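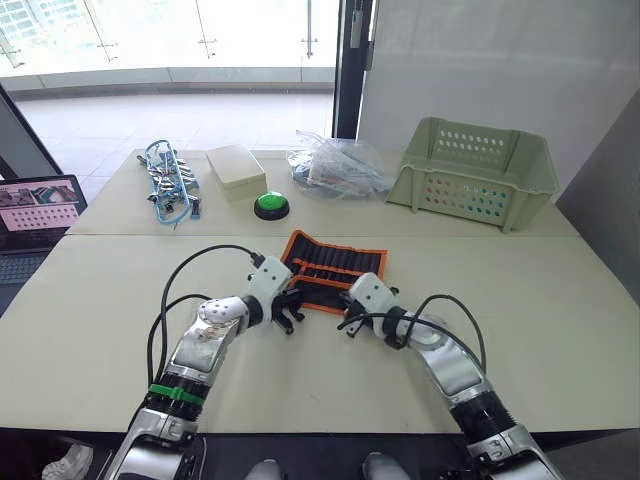

4. Putting the tools back

I picked tidying a tool roll as the main test in this study for a slightly selfish reason: I hate doing it. At the end of a repair day there's always a scatter of tweezers and picks on the bench, and the roll is right there, and putting each thing in its slot takes a couple of minutes that I never seem to want to spend. If a pair of arms could do it while I washed my hands, I'd be delighted! So when people ask me whether machines can do shop-floor chores yet, this is the chore I have in mind, and most of this section is my attempt to give them a straight answer.

The earlier tests (Section 3) were all single-object jobs, such as moving a block into a bin or pressing a button. Those went well enough that I stopped writing them up halfway through. Tidying the roll is a different sort of animal. The objects are thin, they lie flat, and the place they have to go is made of cloth. The cloth moves when you touch it, and a slot that was open a moment ago can be closed by the time the tool gets there.

4.1 What counts as done

I went back and forth on this for longer than I'd like to admit. My first rule was that a tool counted as put away if it was anywhere on the roll at the end. Under that rule Pillulby (our control policy, described in Section 2) looked terrific, and I was very pleased with myself until I tried rolling up the result and a screwdriver slid out onto my foot.

The rule I settled on is stricter. A tool is put away when its shaft or handle is under a strap or in a pocket, and it stays there when I lift the near edge of the roll a hand's width off the table. The lift is done by hand by whoever is running the session. I did consider rigging up something more repeatable, but I wanted a test that anyone at a bench could copy without building a fixture first. There's some slop in it. I lift a little higher than my labmates do, and I've left that in the numbers.

One attempt means one tool, starting flat on the tabletop. Both arms are available, and the policy may use either one. I let it try again after a miss, up to 6 tries per attempt, and if the tool wasn't in by then I called it a failure and reset. Dropping a tool on the floor ended the attempt right away, however many tries were left.

4.2 Picking up

Let me start with the half of the job that's easiest to explain, which is getting the tool off the table. A person does this without thinking. You pinch with your nails, or you drag the thing to the edge, or you press on one end so the other end tips up. Grippers with wide flat tips don't have nails, and ours had to come down close enough to close on something barely thicker than a coin without jamming into the tabletop.

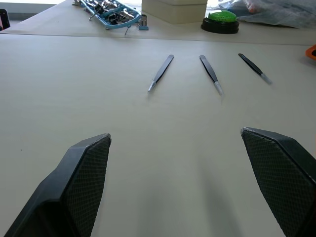 Source: Womberg project, wrist camera
Figure 2. Three pairs of tweezers on the bench ahead of the open fingers.

Tweezers were the starting point for most of the sessions, so I got to know this part very well. The trouble with them is partly height and partly angle. When they're laid down slanting different ways, as in Figure 2, the wrist has to turn by a different amount for each pair, and the fingers have to come down across the body of one without nudging its neighbor. A nudge sounds harmless. But once the neighbor has shifted, the plan for it is stale, and Pillulby was slow to notice that. Again and again I watched it reach for the spot where a pair had been lying a moment earlier. (We've since changed how often it looks again, and there's more on that in Section 5.)

The other surprise was color. A black body against a pale tabletop is about as kind a target as a camera could ask for, and the policy found those bodies without any trouble. The silver tips were another matter. They catch the light, and in a bright room a shiny tip can all but melt into the table behind it. So the policy often knew where the tweezers were and had the wrong idea of which end was which, and that matters a great deal when one end is supposed to go in the pocket first.

I should say that I never dimmed the room. I know some groups pull the blinds before they run anything. Real benches have windows, though, and the folks at Robichaud, the phone repair shop in Bovville where I first got interested in all this, work right up against theirs. If a method only works in tidy light I'd like to know early on.

4.3 Putting in

Now for the half that took up nearly all of my time. Getting a slim tool into a cloth pocket is a bit like threading a belt through loops with mittens on. The opening sits flat against the backing until something lifts it. I lift it with a fingertip of my free hand, and I had hoped that the second arm would learn to do the same.

It did, sort of! In training I'd shown it plenty of demonstrations in which one gripper pins or lifts the fabric while the other slides the tool in. What the policy took from this was that one gripper ought to be near the fabric. Sometimes it lifted the edge nicely. At other times it hovered just over the spot, helpfully doing nothing, while the other arm poked at a closed pocket.

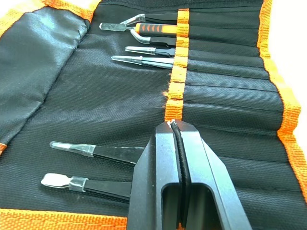

Straps were kinder to us than pockets. With a strap there's at least a raised band to aim at, and a tool that comes in low and flat has a fair chance of slipping under it even if the approach is a little off. With a pocket the tool has to find an edge that hardly stands up at all. When it missed, the tip usually caught in the weave and shoved the whole roll along the table, wrinkling everything in front of it. I came to dread those wrinkles. A flap that's folded over even slightly can cover the next opening, and nothing in our training data had taught the policy to smooth it down and carry on.

Then there's the matter of what's already in there. An empty roll is an easy roll. As the slots fill up, the handles crowd together, and the fingers have to come down between them without hooking anything. Our gripper fingers are chunky compared with a spatula handle. On a nearly full roll they'd sometimes seat the new tool and, on the way out, bring up the one beside it. By my rule that's a success for the new tool, and I scored it that way, but it doesn't feel much like one when you're standing there. I've marked those cases separately in the log.

4.4 How it went

Over the January sessions I ran 102 attempts, and 37 of them passed the lift test. I'll admit I'd hoped for better. Going by my notes, the failures pile up at insertion, with the pickup a distant second, and a smaller bunch where the tool got turned end for end in the air and I honored the policy's commitment to putting it in backward by scoring it as a miss.

The shape of the tool made a bigger difference than I'd guessed. Anything with a fat handle went well. The gripper has something to hang on to, and the slim end leads. Anything that's slim along its whole length, like most tweezers, tended to pivot in the grip as soon as it touched cloth. Angled tips were the worst of the lot, since they snag going in and again coming out.

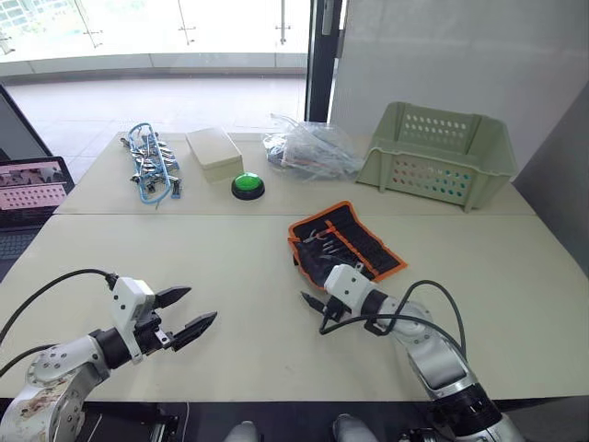
Where the roll sits turned out to matter as well, and I wish I'd tested that on purpose from the start. For the first few sessions I squared it up with the edge of the table every time, out of pure fussiness. Then I got lazy and just let it land however it landed. With the roll lying open at a diagonal, the way you'd toss it down on a working day, one arm has a comfortable line along the pockets while the other has to fold itself up to get there. The pliers with the orange handles near the left end and the screwdrivers in the middle pockets make good landmarks for a person, and I'd assumed the policy would use them to work out which way the slots run. As far as I can tell it leans on the orange piping instead, and a bright edge gives you the direction of the roll without saying much about where a particular pocket begins.

I also left my clutter at the back of the table through the whole series. Cables, clips, a box, a bag of parts: the usual. None of it was part of the task, and the policy mostly left it alone.

4.5 So, can they do it yet?

For this chore, on my bench, with this much training, I'd say no, though I say it more cheerfully than I would have a year ago. The machine can find the tools and it can usually pick them up. What it can't do reliably is deal with cloth that won't hold still. Doing the whole job myself takes me 2 minutes, grumbling included, and I'd still have to check the roll after the arms were finished with it.

What I would hand over today is the sorting. Gathering scattered tools and laying them side by side next to the roll, all pointing the same way, is well within reach, and it takes care of the part of the chore I like least. I mentioned this to the Robichaud crew and they were more interested in it than in anything else I'd shown them. The next section looks at that smaller job by itself, using the same arms and the same tools, with the pocket step taken out.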